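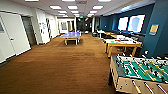
The Binel Bulletin, Issue 17, page 7

WANTED: people who remember what they ate (and people who don't)

Hello again from me, and yes, I am after your time this month. If you've been reading the Bulletin for a while you'll know I've been banging on about packed lunches since the spring, and I've finally got permission and a bit of money to do it properly. So I'm looking for people to come and talk to me about the food they took to work. Any work, any decade, any food. Pickle sandwiches on the night shift, cold rice in a tin, a pasty you weren't supposed to heat up on the boiler but did anyway.

The project is called Clekum Dinners (dinner being the middle of the day round here, please don't write in) and it'll end up as a booklet and a set of recordings that anyone can listen to at the library. I want 21 people altogether. A handful have said yes already, mostly because I cornered them at the bus stop, so there's plenty of room.

Who I'd love to hear from

Anyone who worked at the Steltberg mill, in whatever job, even if it was only a summer. I've got lots from the weaving side and hardly anything from the offices or the dye house. Bus crews, please! I know you had a canteen and I know there were strong feelings about the gravy. Nurses, posties, dinner ladies (what did YOU eat?), market traders, farm people from up the top road. And younger ones too, I mean it. If you're on a building site now living on meal deals, or you work from your bedroom and have toast at three in the afternoon, that's as much part of this as somebody's bread and dripping. My own son eats cereal at his desk and I've told him he's going in.

You don't need a good story. Last time I did something like this a woman rang to say she'd had cheese and tomato every day of her working life and it probably wasn't worth my bother, and we ended up talking for most of a morning. She cut the tomato at work so the bread stayed dry and kept a special knife in her coat for it. I still think about that knife.

If you don't live in Clekum any more but you worked here, ring me all the same and we'll do it over the phone.

What you'd be doing

One chat with me, an hour or so, recorded. I'll come to you or you can come to the reading room at the library, whichever suits. I bring cake. If you've still got the actual lunchbox, flask, tin, tea towel or whatever it was wrapped in, I would dearly like to see it, and I'll give it straight back. Same goes for recipes, shopping lists and old canteen menus.

After that I type up what you said and post it to you. Cross out anything you like. I've had people take out whole paragraphs about their mother-in-law's baking and I never said a word. You choose whether your name goes in or just your job, and you can change your mind right up until it goes to the printer.

There's also a tasting afternoon in November, where we'll try and make some of the things people have described. Thammasiri, the café at the bottom of the hill, are letting us have their kitchen once they've finished serving, and they're putting their own staff lunch on the table as well. It's worth turning up for that alone. You don't have to cook. You do have to be prepared to eat potted meat, or at least look at it kindly.

The money bit

You get a £21 shopping voucher and your bus fare. I know it isn't a fortune. You'll get a copy of the booklet too, and we're printing about 4000, so there'll be spares for the family.

Getting in touch

Leave a note for me at the library desk marked DINNERS, or fill in one of the yellow slips by the door. Put your phone number on it, please, and a good time to ring (I got one last year with just "Jean's friend, the tall one", and I never did find her). Evenings are fine, I'm up till all hours. If reading or writing's a trouble, ask at the desk and they'll fill the slip in with you.

Over 18s only for the recordings. If you'd be happier with a friend sitting in, bring them, and tell me beforehand so I cut enough cake.

Slips in by the end of November if you can. The tasting is after 3pm, and I'll ring everybody with the day once the café's given me one.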